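4장. 손으로 가르치기와 원격 조종으로 가르치기

4.1 시작하기 전에

이 장은 Jalano 팔에 작업을 시연하는 두 가지 방법을 다룹니다. 판매 자료에는 "한 번 보여 주면 배운다"고 적혀 있습니다. 그 문장은 잊으십시오. Drummond 작업실에서 종이 타월 걸이를 옮기는 과제 하나에 시연 171회를 녹화했고, 그중 75회를 버렸습니다. 남은 것으로 학습한 결과도 걸이를 5 cm만 옮겨 놓으면 흔들렸습니다. 이 설명서는 12/06/2020 기준이며, 그 뒤에 나온 펌웨어에서 메뉴 이름이 바뀌었을 수 있습니다.

준비물
- Jalano 팔과 두 손가락 그리퍼
- 손목 카메라(렌즈 보호 필름을 떼어 낸 상태)
- Uvness 원격 조종기 또는 직접 교시용 손잡이
- 저장 공간 11 GB 이상
- 옮길 물건. 깨지는 물건은 쓰지 마십시오.

주의: 직접 교시 모드에서는 관절 제동이 풀립니다. 전환 버튼을 누르기 전에 반드시 한 손으로 팔뚝을 받치십시오. 화면에는 "중력 보상 켜짐"이라고 나오지만, 그리퍼 무게를 잘못 입력했다면 팔은 그대로 내려앉습니다.

4.2 손으로 가르치기(직접 교시)

1. 설정 > 공구에서 그리퍼 무게를 확인합니다. 출고 기본값은 믿지 말고 저울로 재십시오.
2. 팔뚝을 받친 채 교시 버튼을 2초간 누릅니다. 표시등이 파란색으로 바뀝니다.
3. 손을 조금씩 떼어 팔이 제자리에 머무는지 봅니다. 내려가면 1단계로 돌아갑니다.
4. 녹화를 누르고 손목 뒤쪽 손잡이를 잡아 팔을 움직입니다. 손가락 부분을 직접 잡지 마십시오.
5. 동작이 끝나면 녹화를 멈추고 시연에 이름을 붙입니다. 자동으로 붙는 번호는 며칠 지나면 알아볼 수 없습니다.

참고: 손으로 끌고 다니면 사람 손이 손목 카메라에 자주 들어옵니다. 소프트웨어의 "손 제거" 옵션은 배경이 단색일 때만 쓸 만했습니다. 무늬 있는 물건이 곁에 있으면 얼룩이 남으니 꺼 두는 편이 낫습니다.

4.3 원격 조종으로 가르치기

카메라 영상으로 학습시킬 계획이라면 이 방법을 권합니다. 더 쉬워서 권하는 것은 아닙니다. 처음 며칠은 확실히 더 느립니다.

1. 조종기를 켜고 연결 표시가 초록색이 될 때까지 기다립니다. 두 번 깜박이고 꺼지면 수신기를 뺐다가 다시 꽂습니다.
2. 속도 제한을 "낮음"으로 둡니다. "자동"은 물건 가까이에서 속도를 줄여 준다고 하지만 얇은 막대 앞에서는 줄지 않았습니다.
3. 팔을 시작 자세로 보냅니다. 시연마다 시작 자세를 조금씩 바꾸십시오.
4. 그리퍼를 벌린 채 걸이의 기둥 쪽으로 접근합니다.
5. 두 손가락 사이에 기둥이 오면 멈추고, 손목 카메라 화면에서 양쪽 간격을 확인합니다.
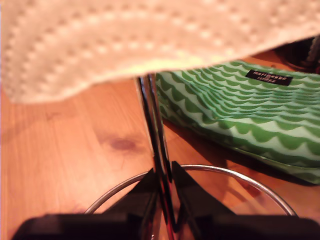 그림 4-2. 손목 카메라로 본 기둥과 두 손가락. 위쪽은 렌즈 가까이 늘어진 흰 천 모양의 물체.

6. 간격이 한쪽으로 치우쳤으면 손목을 돌리지 말고 옆으로만 옮겨 맞춥니다.
7. 그리퍼를 천천히 닫습니다. 힘 표시가 움직이기 시작하면 방아쇠를 더 당기지 않습니다.
8. 수직으로 3 cm 들어 올리고 1초간 멈춘 다음 목표 위치로 옮깁니다.
9. 받침이 상판에 닿으면 그리퍼를 열고, 뒤로 충분히 물러난 뒤에 녹화를 멈춥니다.

주의: 크롬 기둥에는 어두운 줄과 밝은 줄이 함께 비칩니다. 화면의 거리 추정 막대는 이런 표면에서 값이 튑니다. 막대가 초록색이어도 접근을 계속해도 된다는 뜻으로 읽지 마십시오.

주의: 그림 4-2처럼 화면 위쪽이 크게 가려지면 옆에 있는 물건과의 거리를 판단하기 어렵습니다. 외부 카메라 화면을 함께 띄우십시오. 충돌 감지에 기대지 마십시오. 천처럼 부드러운 것을 밀 때는 감지 기준에 못 미칩니다.

참고: 주변에 놓인 물건을 전부 치우고 녹화하면 시연은 깔끔해지지만, 나중에 가방 하나만 놓여도 정책이 엉뚱한 쪽으로 움직일 수 있습니다. 시연의 절반가량은 물건을 둔 채로 녹화하십시오.

4.4 시연 고르기

소프트웨어는 시연마다 품질 점수를 매깁니다. Tamsin Abernathy가 점수 높은 순으로 골라 학습시킨 것과 무작위로 골라 학습시킨 것을 비교했는데, 차이를 찾지 못했습니다. 점수는 동작이 매끄러운지만 보는 듯합니다. 다음 기준으로 직접 고르십시오.

1. 재생 속도를 두 배로 놓고 처음부터 끝까지 봅니다.
2. 잡았다가 놓친 시연은 "실패" 꼬리표를 붙여 따로 둡니다. 지우지는 마십시오.
3. 조종자가 한자리에서 3초 넘게 망설인 구간은 잘라 냅니다. 그대로 두면 팔도 그 자리에서 멈추는 버릇이 생깁니다.
4. 영상과 관절 기록의 시간이 맞는지 그리퍼가 닫히는 순간으로 확인합니다. 어긋나 있으면 동기화 메뉴에서 고칩니다. "자동 동기화"는 결과를 눈으로 한 번 더 보십시오.

4.5 자주 생기는 문제

팔이 기둥 바로 앞에서 떨립니다.
조종기 감도를 한 단계 낮춥니다. 그래도 떨리면 시연 자체에 떨림이 녹화된 것이니 다시 찍습니다.

그리퍼가 기둥 옆의 빈 곳을 잡습니다.
손목 카메라 고정 나사를 조이고 보정을 다시 합니다. 안내문에는 보정이 "영구적"이라고 되어 있으나 Baoshan Xue는 팔을 옮길 때마다 다시 합니다.

오류 1586이 뜹니다.
녹화 중 저장 공간이 모자란다는 뜻입니다. 이때 마지막 시연은 목록에 보여도 뒷부분이 비어 있을 수 있으니 재생해 보고 남길지 정하십시오.

실행 단계로 넘어가는 방법은 5장에 있습니다. 첫 실행은 속도 제한 "낮음"에서, 비상 정지 버튼에 손을 올린 채로 하십시오.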